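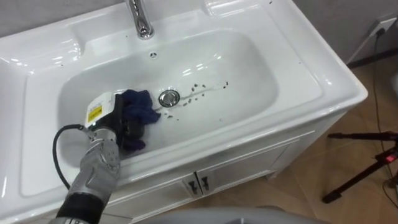 I'd been trying to get Nest Ruddock to sit down with me since winter. She coaches the offensive line at Ledley High, and line coaches are a lot like linemen in that they'll talk for an hour about anybody's blocking except when you turn on a recorder. She finally gave me a lunch period, and then, because we'd only gotten as far as stance, she gave me the next one too.

For anyone new around here, Ledley ran for 1,689 yards last fall. Gwion Gape had 909 of those, and he got the all-conference plaque and the nice photo in the hallway. Nest is very fond of Gwion. She'd also like you to know that he had five guys in front of him and a tight end who ate his vegetables.

"Gwion knows," she told me. "He's the one kid I never have to remind. He bought them all burgers after Bronon, out of his own lawn-mowing money, and if you've ever seen what those boys can do to a burger place, you know that was a real sacrifice."

The Bronon game is where I wanted to start, and it's where she did not want to start. Ledley lost it 20-7 and the line had a rough second half. I was up in the stands for that one with a cold pretzel and I remember thinking that they just looked tired. Nest doesn't buy it.

"They weren't tired. They were guessing. Bronon walked a linebacker up late on maybe every other snap, and my guys started trying to figure out if he was coming before the ball moved. When a guard guesses, his weight goes back on his heels. Then it doesn't matter if he guessed right."

So what do you say to them at halftime?

"At halftime I said too much," she said, and laughed. "I drew things. I had three different colors of marker. You have a few minutes with kids who are breathing hard and drinking water, and I gave them a lecture. Berwyn came over afterward and said, 'Coach, which one of those was the thing?' And he was right! There should have been one thing."

Berwyn is Berwyn Dafis, the head coach, and he's the reason Nest is at Ledley at all. She'd been throwing coach for the track team, shot and discus, and she'd never coached a down of football. He used to watch her work with the shot putters from across the fence at James Field while he was waiting for his own kid to finish up.

"He came over one day and asked me how I got a sixteen-year-old to keep his hips under him," she said. "I thought he was making conversation. I talked to him for 20 minutes about hips. He said, 'I've got five boys who need to hear that,' and I said I didn't know anything about football, and he said he'd teach me the football part."

Did he?

"He gave me a binder. It was mostly from somebody else's binder. But he let me stand next to him and ask dumb questions for a whole season, and he never once made me feel dumb in front of the players. I don't think I'd have stuck with it otherwise."

I asked what carries over from the shot put circle, figuring I'd get something short about strength. I got a demonstration. She pushed her sandwich aside, stood up between the desks, and showed me how a thrower loads the back leg, and then how a guard comes off the ball on a down block, and I'll admit that from where I was sitting they looked like cousins. It's the ground, she says. You push the ground and the rest of you goes along for the ride. Kids want to hit with their shoulders because that's the part they can feel.

"Aled was the worst for that," she said. "You can write that down, he'd tell you himself."

Aled Howells will be a senior next fall and he'll start at center for the third year in a row. As a freshman he was the biggest kid in his class and had gotten by on it. He'd stand straight up, put both hands on whoever was there, and lean. That works really well until it's somebody your own size.

"First week, I had him take one step. That's all. Snap, step, freeze, and I'd look at his foot. Snap, step, freeze. He hated me. His mother told me at the banquet that he came home and said the track lady wouldn't let him play football." She was grinning by now. "Then one day in September he took the step and the nose tackle just went somewhere else, and he turned around and looked at me with his eyes like this."

I caught Aled in the parking lot a couple of days later and read that back to him. He said it was true, all of it, and that he still does the freeze drill in his driveway. He also said he wouldn't mind if I left out the part about his mom, but Aled, buddy, it's a good part.

This spring the big news on the line is at left tackle, where Cadi Maddocks is getting a long look. If the name rings a bell, it's probably from track, where she made the final in the discus two years running. She asked Nest last year if she could come out, and Nest told her to ask again after she'd been to a month of morning weights.

"She didn't ask again. She just kept showing up, and then one morning she was in the meeting with a notebook. So that was that."

I wondered whether there'd been any fuss about it, and Nest gave that one some thought before answering.

"Less than you'd guess from the kids. They watched her in the weight room all winter. There were a few adults who had opinions, and I listened politely, and then I asked them to come watch her pass set. She's got the best feet I have. I've got boys who weigh more. I don't have anybody who's harder to get around."

And is the job hers?

"No." Very quick. "It's not anybody's. There's a junior who's right there with her, and they know it, and they're both better for it. Ask me after July."

July is when the team goes to the seven-on-seven passing league, which, if you know how that works, doesn't have linemen in it. This is a sore point. While the receivers and the quarterbacks are off having a great time in matching T-shirts, Nest has the big kids at James Field in the heat, running what she calls "our league." There are sleds, there's a rope, there's a medicine ball relay that got so competitive last summer that they had to move it away from the water cooler. Gwion came to watch and ended up getting put on a relay team (his team lost).

"I want them to have something that's theirs," she said. "Receivers get touchdowns. What does a guard get? He gets his name called when he's holding. So we've got our league and we've got a trophy, and the trophy's hideous, and they'd walk through a wall for it."

I've seen the trophy. She's right.

We got into film during the second lunch. Ledley switched over to Plikuvex last season, so the kids can pull up clips on their phones, and Nest has mixed feelings. She loves that Aled will text her a play at nine at night with a question about it. She's less crazy about how short the clips are.

"They cut it at the whistle and they start it at the snap. Half of what I need is before the snap! Who's talking? Is the guard pointing? Is my center looking at the right guy? I make them watch the whole thing, huddle and all. They groan. I bring popcorn now and they groan less."

She grades every snap of every game herself, by hand, on yellow legal pads. A plus or a minus, and sometimes a little note. The players are allowed to argue any minus they want, as long as they bring the clip and stand up to make their case in front of the others. I asked who wins those arguments the most. Aled, apparently, and by a mile.

"He's a lawyer. He had me change one from the Bronon game a month after the season was over. He was right, too. The back went the wrong way." She pointed at my recorder. "That wasn't Gwion."

By then kids were starting to wander in for her next class (she teaches health, and there was a diagram of the inner ear on the board the whole time we talked), so I got in one last question. The spring scrimmage is 3 May 2025 at James Field, offense against defense, and I wanted to know what people who don't normally watch the line ought to look for.

"Pick one lineman," she said. "Just one, doesn't matter who. Don't look at the ball for a whole series. You'll miss a touchdown, maybe, and somebody'll tell you about it. Watch what your kid does after the first block. Does he stop and look around to see how it went, or does he go find somebody else? I've got some who stop. We're working on it."

I asked which ones stop.

"Come and see," she said, and went to let the rest of her class in.

Gates open an hour before kickoff, and parking's on the school side only, as the lower lot is being repaved. I'll be along the rail near the home bench with my eyes on the left tackle, whoever that happens to be.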